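How do you pitch a tiny startup to tech news sites?

Asked by Hilkka Laitinen

Hi all, there are 3 of us building Pelness, a booking app for community halls, and we've got 800 people on the waitlist. I've emailed a dozen tech blogs and heard zip. Do I need a PR agency? One quoted us a monthly retainer that's more than our rent. Also, is it bad form to chase a reporter twice?

Maxence Maillard answered

Skip the agency for now. I wrote for a regional startup newsletter for a few years, and the pitches I opened were short and addressed to me by name -- not "Dear Editor". Put your number in the first line. Say what town you're in, too, local angles get picked up way more than you'd think.

Attach one or two pictures at a decent size. Logos are no use to an editor, they want something from the workbench or the office with a bit of life in it.
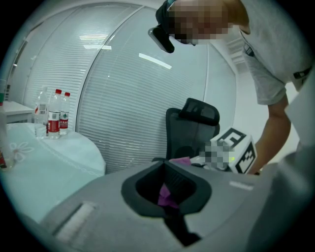
Grey gripper up close, someone leaning in behind

One follow-up after a week is fine. Two is pushing it, and I did start ignoring people at three.

Seija Kokkonen answered

Agree with most of that, but I'd try podcasts first. We did a little one called Citon, it had 493 listeners, and we got 12 signups out of it, which beat the write-up we'd spent months chasing. Hosts are always short of guests in December so your timing might be good. My favourite bit was how relaxed it was compared with a written interview!

Valtteri Ruotsalainen answered

just post it on linkedin mate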